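Tablecloths and Table Covers: Your Questions, Answered

We get a lot of mail at Karam Linens about white cloths in particular, and I do love getting it, so I've gathered up the questions that come back most often and answered them the way I would if you were standing at my counter in Rukutport with your cloth over your arm. If yours isn't in here, write to me anyway! – Maya Saliba

Do I need to wash a new cloth before I use it?

I would, yes. New cotton has a little stiffness from the finishing, and one warm wash takes most of that out. It will also shrink a touch, so if your table is a snug fit, please buy the next size up. We sell the plain white in 4 sizes and the difference in price is small.

Can I use it for something other than dinner?

Of course you can. People lay ours over craft tables, workbenches, sewing tables, the top of the piano at Christmas. A plain pale cloth makes a nice calm background for whatever you put on it, and it goes in the wash afterward like anything else.

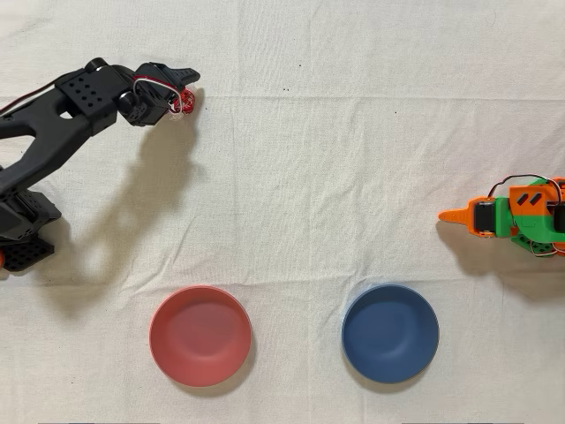
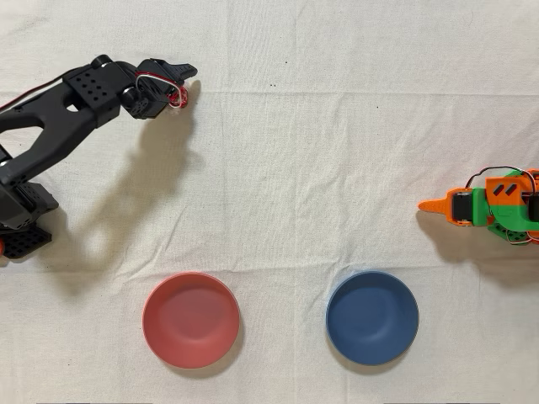

How do I get the fold lines out?

Fold creases are the thing I'm asked about more than anything else, and the good news is that they're only a nuisance, never a fault in the cloth. They set in when a cloth has been sitting folded in a drawer (or in our packaging, I'm afraid) with weight on top of it. A cloth can be spread over the entire surface and still show them, as with the one under the two bowls, where one line runs across the upper part and another comes down near the middle. Mist along each line with plain water, wait ten minutes or so, and press from the back with a hot iron, working out toward the hem. Soft wrinkles between the folds usually respond to the same misting and a firm smoothing with your palms, so I'd leave the iron alone for those unless company is coming.

Is there a way to store it so the creases don't come back?

Roll it. My colleague Raghda Rawashdeh saves the cardboard tubes from our fabric bolts, and you're welcome to one if you stop by. If you only have drawer space, fold loosely and change where the folds fall each time you put it away.

My white cloth has turned a bit creamy. Can I fix it?

Usually. Soak it overnight in warm water with oxygen bleach, then wash as normal and dry it outdoors if you can. Please don't reach for chlorine bleach, which can leave cotton yellower than it was before.

How long do I have to return one?

You have 12 days from delivery, unwashed please, with the slip in the box. Orders placed in August get a few extra days, as we close for part of the month.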